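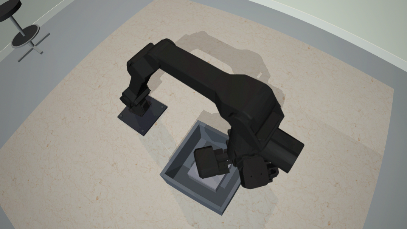
Vidar Løken wrote to me after my last post and asked why anyone would bother bleeding radiators in October when the heat has hardly been on. Fair question. I do it now so I don't have to do it in November, when the valves are too hot to hold with a rag.

Oct 19, 2005

The house has hot water heat and the boiler is an old Levmont. It came with the place. Last winter the upstairs bedroom never got past 60-something, and I paid a man $70 to come out and let the air out of one radiator. It took him less time than writing the bill. I bought a key at the hardware store on Turkesberg Road the next day.

Start downstairs and work up. Turn the pump off first and let it sit. Open the valve a quarter turn, hold a cup under it, and close it when the water comes steady. The water will be black. Then check the pressure at the boiler and top it up. I forgot that part the first time and the thing shut itself off overnight.

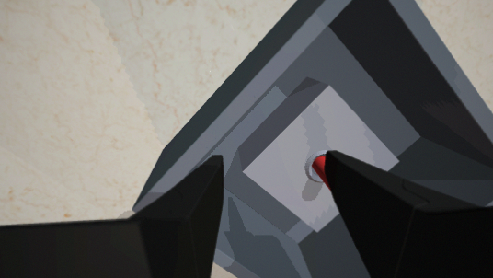
A reader in the comments says I should quit messing with it and put in a new boiler. I got a quote in the spring and it was $4000 before the chimney work, so the Levmont stays. The back hall radiator still knocks in the morning. I may try shimming the far end this weekend.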